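Drakero 100-pack bin liners, black
Reviewed by Torben Grube

I bought these in April when our usual supermarket liners went up again. A box has 100 bags on 8 small rolls, so they don't divide evenly, and two of the rolls in mine were shorter than the others. The perforations tear cleanly if you hold the roll flat. Pull at an angle and you can lose a corner.

The plastic is thin but it stretches before it splits. Tea bags, peelings and the usual packaging have been fine. A broken plant pot went straight through, and I'd expect that of most liners at this price. I had the Petersen ones before and those were stiffer, noisier to open and smelt faintly of paint.
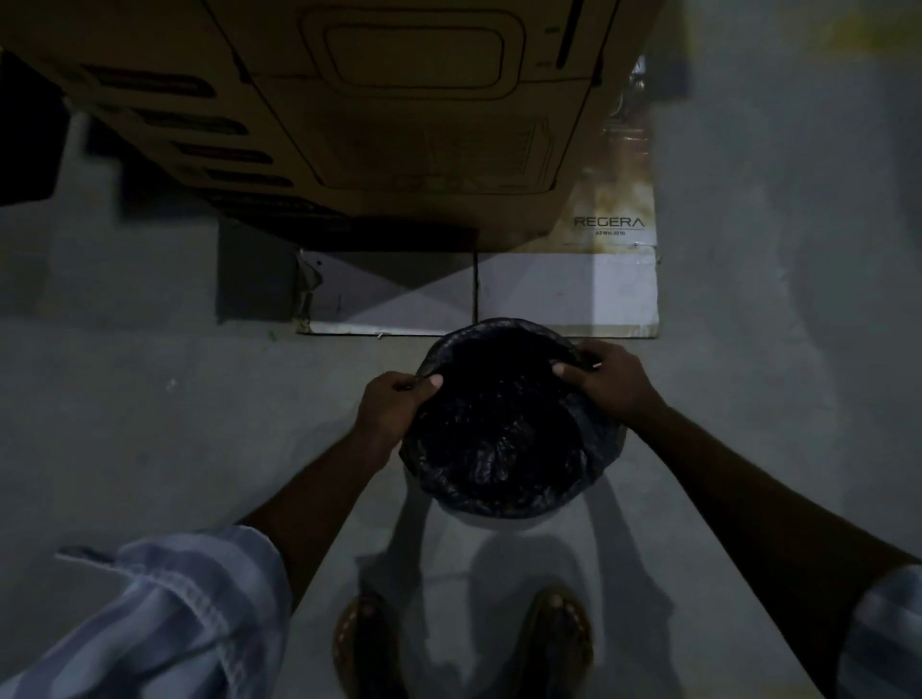

Fit and size

There is plenty of spare plastic to fold over the rim of a round bin. On our tall kitchen bin from Dusside the overlap is only a couple of inches, and the bag slips down once it is half full. I now tie a knot in the slack at the back. There are no handles or drawstring, so leave enough room at the top to tie it.

The listing had 2,936 ratings when I ordered, most of them good. The complaints were mainly about delivery. Mine came in a dented box with nothing wrong inside.

Four stars. I would buy them again for the shed and the bathroom, and pay a bit more for the Kinivis drawstring ones in the kitchen.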